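Cinier Extends Altmont Surface Range with Matte Finishes

30 March 2020

Cinier today announced an extension of its Altmont line of decorative surface films for interior walls, counters and flooring trim. The new finishes go on sale to trade customers in October through Hellen, the company's distributor for North America.

The extension adds 40 finishes in stone, speckle and wood-grain patterns. All are supplied in matte only. Gloss versions of the existing Altmont colors remain available, and their order codes do not change.

Each film consists of a printed layer under a clear wear layer, with a pressure-sensitive adhesive on the back. The film can be applied to primed drywall, sealed particleboard and most painted metals. It is not rated for outdoor use or for surfaces next to open flame. Installers should allow the panel and the film to reach the same room temperature before application.
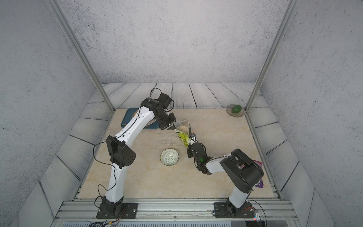 Rolls are 2 feet wide and carry a pattern repeat mark on the backing, so that seams can be matched without test cuts. Orders that combine several rolls of one finish will be filled from a single print batch where stock allows. The batch number is printed on the roll label and should be quoted in any claim.

Production will take place at the Srisuk plant, where a second print line was installed for the purpose. Minimum order quantity is one full roll per finish. Cut lengths will not be offered at launch.

Sample books can be ordered from Hellen under item number 2923. Data sheets and cleaning instructions are listed under item number 872. Existing sample books remain valid for the current colors.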